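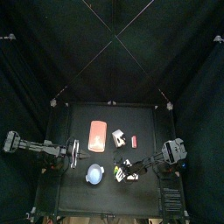

Table bay, inspection checklist with comments
Site: Stistum, small hall
Checked by: Agathe Pons
Read by: Yannick Riviere
September 2026

Please write OK, Not OK or Open for each point. If you write Not OK, a comment is obligatory. One word is not a comment.

1. Fabric walls
Fabric hangs behind the table and on both sides: OK
Brackets at the top of the side walls tight: OK
Comment: I pulled each side by hand and the brackets did not move. The label with the fire class is missing on the fabric. I asked Roussel for the paper and I wait for the answer. Until we have it, no lamp with an open bulb closer than 80 cm to the fabric.
Fire class paper in the folder: Open

2. Crossed cables at the back
Both cables under tension: OK
No broken strands: OK
Comment: They are thin and pale, and a person who leans in to clean the back corners can catch a sleeve on them. Please clean from the front with the long brush.

3. Table and border
Corner fittings tight: OK
No sharp edge on the metal border: Not OK
Comment: There is a small burr on the under side, near the front. I felt it with the glove, it is hard to find by eye. File it down before October. Yannick, you have the fine file, I think.

4. Small items on the table
Tray and bowl without cracks: OK
Small pieces without splinters or loose caps: OK
Comment: I looked at the green piece with the yellow end cap separately. The cap does not turn when I press on it with the thumb. The pieces which are not needed go back in the Ovia box with the lid closed. Last time two of them were under the table and I stepped on one.
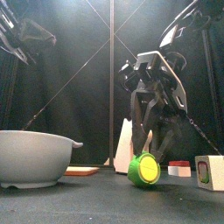

Point 4: green piece with yellow cap, lying on the table in front of the crossed cables.

5. Floor and front edge
Floor dry and free: OK
Free passage of 100 cm in front: Not OK
Comment: I measured 80 cm, because the Pultent cabinet was moved forward. It must go back to the wall. It is heavy, so two persons please, and take the drawers out first.

6. Light
Enough light to see the full table top: OK
Comment: The back corners are darker than the middle. For daily work it is good enough. For the inspection take a hand lamp.

7. Electricity
Test sticker on the socket strip is valid: OK
Emergency stop tested 3 times: OK
Comment: Between the tests I waited 20 seconds, as it is written in the instruction.

Result: may be used, with points 3 and 5 to repair. Point 1 stays open until the paper comes.

Note from Yannick Riviere: Read. I will do the burr myself. For the cabinet I need a second person, please tell me who is free.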